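Vallatmont open afternoon: is the housework done yet?

I went to the Vallatmont open afternoon in November with one question, the same one I take to all of these. Can the thing do a chore in my house, with my doors? The poster in the lobby promised "a home helper for every hallway." I signed in as visitor 151 and got a sticker.

Refilwe Sithole ran the simulation room, where the home tasks are tried on a computer before any hardware gets involved. The task was a door.
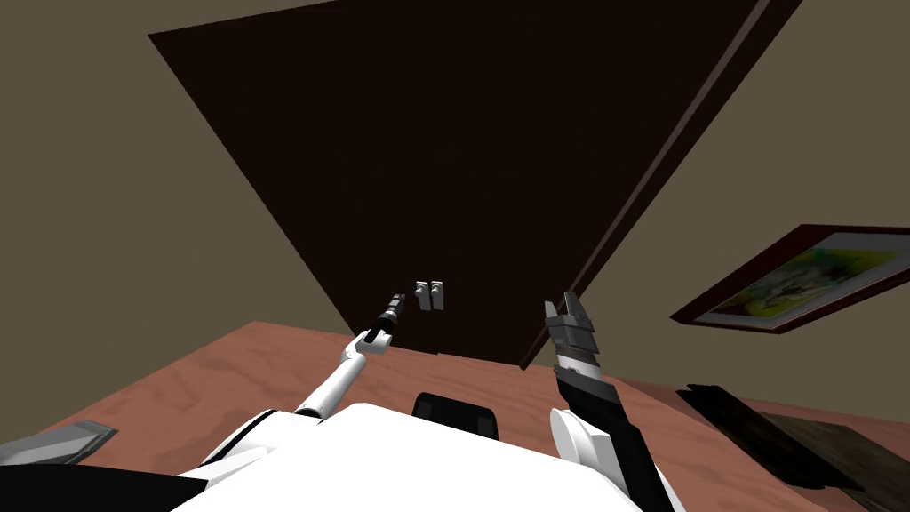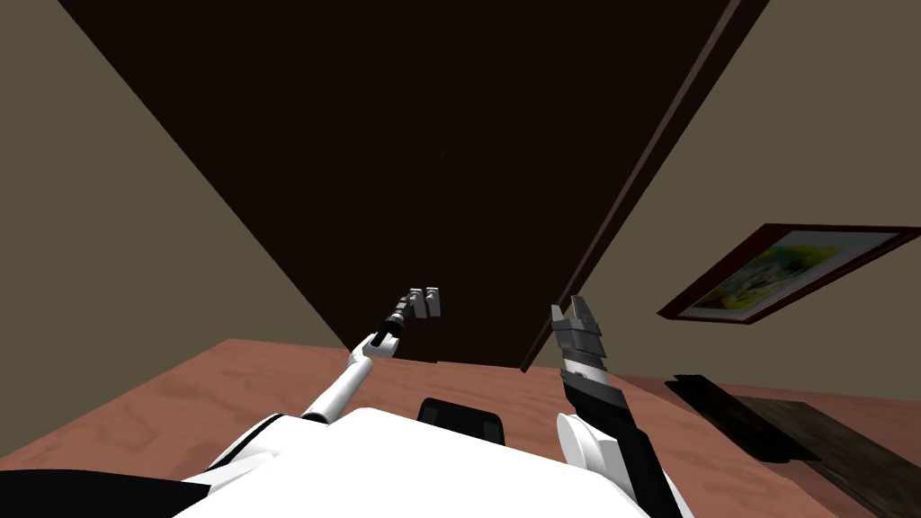

Third one is a closer view of one gripper, fingers open:

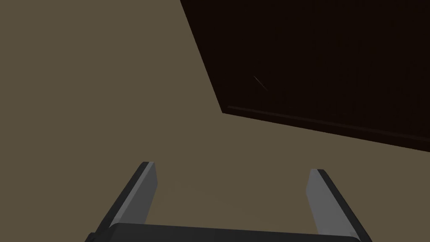 I asked her how many tries they run. "A batch is 1,000," she said, and then she told me plainly that she wouldn't quote me a success rate — which I respected more than the poster.

My trouble is with the leap from there. My back door sticks in wet weather and you have to lift it while you pull. Jean Moffat, who was on my tour, asked whether the software had a sticking door in it. Not yet. Pets? Not yet. Somebody coming through from the other side with a laundry basket? They are "looking at it."

Upstairs, the Tremel people had a shelf-stocking talk that ran 20 minutes over and showed mostly slides. I skipped the questions and got coffee.

Parking was $59 if you missed the early rate, so go before noon.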